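Obst und Gemüse ohne Kühlschrank lagern

Haushaltstipps, Rubrik Vorratshaltung
Text: Vesela Dervishi

Viele Obst- und Gemüsesorten verlieren im Kühlschrank schneller an Qualität als bei Raumtemperatur. Maßgeblich sind drei Größen: Temperatur, Luftfeuchte und die Konzentration von Ethylen in der Umgebungsluft. Ethylen ist ein gasförmiges Reifehormon, das von manchen Früchten in größerer Menge abgegeben wird und bei anderen die Alterung auslöst.

Standort

Ein Platz ohne direkte Sonne, mindestens einen Meter von Herd und Heizkörper entfernt, genügt für die meisten Sorten. Ungeeignet ist die Arbeitsfläche über dem Geschirrspüler: Beim Trocknungsgang steigt dort warme, feuchte Luft auf. Fensterbänke nach Norden sind im Sommer brauchbar, im Winter wegen der Kaltluft an der Scheibe für Südfrüchte nicht.

Kartoffeln lagern dunkel bei 6 bis 10 °C. Zwiebeln und Knoblauch brauchen es trocken und luftig und gehören in ein eigenes Gefäß. Kartoffeln geben Feuchtigkeit ab, Zwiebeln treiben daneben vorzeitig aus.

Trennung nach Ethylenabgabe

Starke Abgabe: Äpfel, Birnen, Aprikosen, reife Bananen, Avocados.
Empfindlich: Gurken, Brokkoli, Blattsalate, Karotten, Kiwis.
Weitgehend unproblematisch: Zitrusfrüchte, Paprika, Kürbis.

Die erste und die zweite Gruppe werden getrennt aufbewahrt, bei kleinen Küchen notfalls auf zwei Regalböden mit Abstand. Wer harte Avocados schnell braucht, legt sie mit einem Apfel in eine Papiertüte und kontrolliert täglich durch leichten Druck am Stielansatz.

Bananen

Unter 12 °C nimmt die Schale Kälteschäden und wird grau bis braun. Das Fruchtfleisch bleibt zunächst genießbar, reift aber nicht mehr gleichmäßig nach. Grüne Ware deshalb nie kühlen. Vollreife Früchte können für ein bis zwei Tage in den Kühlschrank, wenn die Schalenfarbe keine Rolle spielt. Zum Einfrieren schälen, in Scheiben schneiden und flach auf einem Blech vorfrieren.

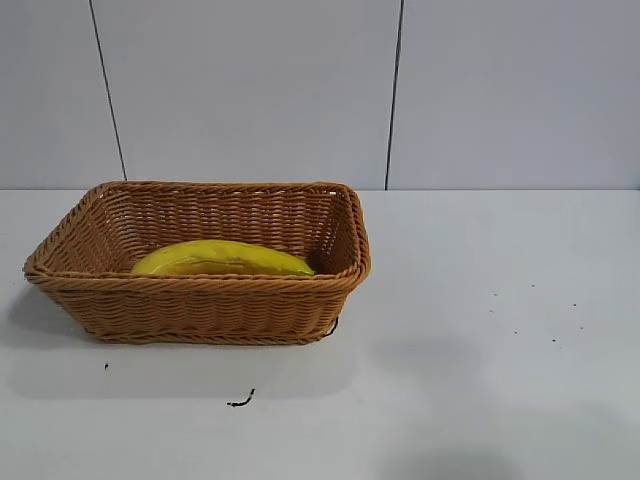 Einzelne Banane im geflochtenen Korb.

Körbe und Schalen

Geflecht lässt Luft von den Seiten an die Früchte, eine Glas- oder Keramikschale nur von oben. Der Unterschied wird erst bei voller Füllung relevant. Druckempfindliches Obst in höchstens zwei Lagen schichten, die schwereren Stücke nach unten. Ein Bogen Küchenpapier auf dem Korbboden nimmt austretenden Saft auf und wird wöchentlich gewechselt.

Reinigung von Naturgeflecht:

1. Ausklopfen, Krümel mit weichem Pinsel oder Staubsauger (niedrigste Stufe) entfernen.
2. Mit einem gut ausgewrungenen Tuch abwischen. Wasser mit einem Tropfen Spülmittel reicht.
3. Klebrige Stellen mit einer Zahnbürste in Flechtrichtung bearbeiten.
4. Kopfüber auf einem Gitter trocknen lassen, mindestens zwölf Stunden, nicht auf der Heizung.

Geflecht nicht einweichen. Bei Stockflecken hilft Essigreiniger nur oberflächlich – sitzt der Schimmel zwischen den Strängen, wird der Korb nicht mehr für Lebensmittel verwendet.

Fruchtfliegen

Eine Falle aus 2 Esslöffeln Apfelessig, derselben Menge Wasser und einem Tropfen Spülmittel neben das Obst stellen und jeden zweiten Tag erneuern. Den Bioabfall in derselben Zeit täglich leeren. Auch der Abfluss kommt als Brutstätte in Frage: Siphon abschrauben, ausbürsten, mit heißem Wasser nachspülen.

Leserhinweis von Bram Lambrechts, Setcombe: Tomaten mit dem Stielansatz nach unten ablegen. An dieser Stelle verlieren sie am meisten Wasser.

Zuletzt geändert: Sonntag, 5. Oktober 2025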